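4.2 Choosing where to grab

I'll be upfront about our first grasp planner, which we called Tu: it was too fond of edges. It scored every pixel along the cloth outline, picked the best one and sent the arm there. On towels this was great! On clothes it kept grabbing one layer of a fold and leaving the other behind. Hoi-yan Tse rewrote the scoring so that each candidate also gets a layer estimate, and that version - Era from here on - is the one we report.

Era runs in two steps. A small network labels outline, fold and opening from the wrist view, and the planner then ranks grasp points within those labels. We trained the network on 2,000 wrist views, with 846 more held back for testing. Labels were drawn by Ching-wen Liao and Yu-ting Au, who argued a lot over what counts as a fold (we kept both opinions and averaged them).

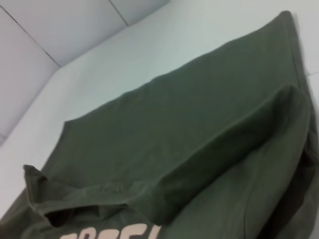 Figure 29. Wrist view of a green garment on a white surface.

Our trouble with Tu was mostly a trouble with shadows. It treated any strong change in brightness as a border, and a folded garment is full of those. In Figure 29 the dark gap between the layers at lower right is a much stronger cue than the long upper edge of the flat panel, even though the edge is what we'd like to grip. Era has a separate label for gaps like this and skips them when it ranks outline points. Printed lettering gets its own mask too, so pale print on green cloth isn't scored as a rim.

Contact: Ngan-ling Poon, Hundik | Back to top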